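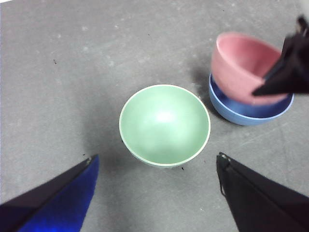
Green bowl on the concrete floor, two more stacked nearby

Clevton Community Kitchen – Monthly Safety Walk, January
Checked by: Elba Zapata
Second reader: Kavinda Munasinghe

1. Exits and walkways – PASS
Both doors open fully and the path to the Tierney Street side is clear. Huge improvement on last month! The new hooks for the aprons made all the difference.

2. Fire extinguishers – PASS
Gauges in the green, pins and tags in place. I love the lower bracket by the range, even our shortest cooks can reach it now.

3. Hot water at hand sink – PASS
Warm in under 20 seconds.

4. Dish machine – RECHECK
Rinse gauge wandered for the first 2 loads, then settled nicely. Kavinda will run it again before the Skastell dinner.

5. Tableware – PASS WITH COMMENT
Anything with a chip or hairline crack comes out of service, even if it's a favorite. Run a fingertip lightly around the rim, then look at the foot.

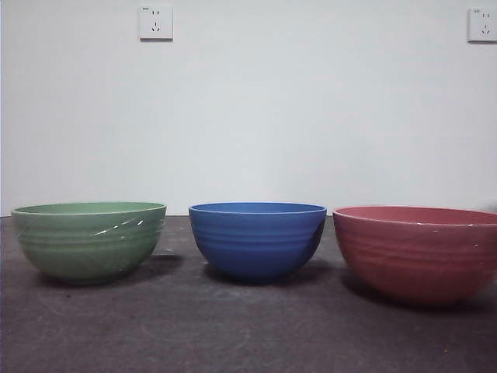
Stacks should stay low enough to lift with one hand under and one on top. Please don't nest bowls while they're still damp – they stick, and that's how we lose them.

6. Shelving – PASS
Bolts tight, heavy pots down low. The Hetomov unit is holding up beautifully.

7. Floor drains – ACTION
Slow at the prep end. Clean the basket and flush, then initial the sheet.

8. First aid box – ACTION
Short on blue bandages and burn gel. Everything else is stocked and in date.

Next walk: same route, starting at the back door. Bring the flashlight!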